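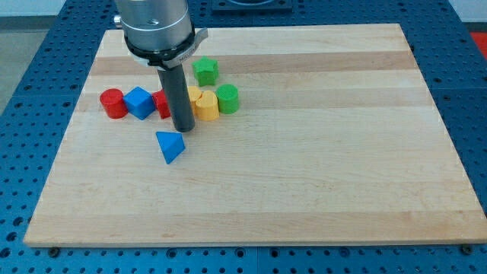

How often should I oil a chopping board?

When it looks thirsty. A board in daily use wants oil once a month, and one that only comes out for Christmas cheese can manage on a good deal less. If the wood has gone pale and rough and drinks a splash of water instead of letting it bead, you have left it too long. It will forgive you.

Kitchen > Wood care > Boards: your questions
Last updated: September

What oil do I use?

Food-grade mineral oil, the plain clear stuff from the chemist. It doesn't go off, it doesn't smell, and it costs less than the small bottles with a leaf on the label. Our own Triketti board oil is mineral oil with a little beeswax in it. We sell it because people asked for it, and it does smell nicer.

Can I use olive oil? It's right there.

It is right there, and in a few weeks it will be rancid. The same goes for sunflower, rapeseed and whatever is left in the frying pan. Walnut oil is a fair choice if nobody with a nut allergy will ever eat in your house, which you can't promise.

How do I put it on?

Wash the board, then leave it standing on edge overnight so it is dry all through. Pour on more oil than seems decent and rub it in with an old cotton cloth, both faces, all four edges. The end grain will take twice what the rest does. Leave it 20 minutes, wipe off what hasn't gone in, and stand it up again until morning. Oiling only the top is the usual way to get a board that rocks.

Can it go in the dishwasher?

No. We get this one weekly, often with a photograph of the two halves attached. Hot water swells the wood, hot air shrinks it, and the glue lines lose patience. The Wurna range is guaranteed against splitting for 18 months and the dishwasher is the first thing we ask about. Henk Coppens reads the claims, and he knows what a dishwasher does to a board.

Mine has warped. Is it finished?

Probably not. Lay it hump side up on a damp tea towel, leave it overnight, and have a look in the morning. If it has relaxed, dry it on edge and oil it well on both faces. If it hasn't, do it again. Piling dictionaries on top is traditional and does very little, but we understand the urge to be doing something.

How do I get rid of the smell of onions?

Coarse salt and half a lemon. Scrub, leave for ten minutes, rinse in cold water. Garlic may need a second go. Fish may need a second board.

Is wood clean enough for raw chicken?

Washed straight away in hot soapy water and dried properly, it is fine for most home cooks. Plenty of people keep a separate board for meat all the same, and we would never talk anybody out of buying two boards.

How do I sand out the knife marks?

Start with 120 grit, work along the grain, and finish with 240. Wipe the board with a damp cloth before the last pass, let it dry, then take off the fuzz that has come up. Use a block. Fingers make dips, and dips collect tomato. Oi-ling Mak in the Sterden workshop goes on to 3000 grit on her own boards, at which point you can practically see your face in them. She agrees that this is unnecessary.

Do you resurface old boards?

Yes, ours or anybody else's, up to 415 mm wide. Anything wider won't go through the sander. Bring it to the counter at Sterden before noon, washed, please. We can't do bamboo, and we can't do boards that have been varnished, because the varnish clogs the belts.

Is the Lai board the same as the Wurna?

Same wood, thinner, with a groove for juices. The groove is a nuisance to oil. Use a cotton bud.

Filed under: Looking after it, Boards and blocks, Oils and waxes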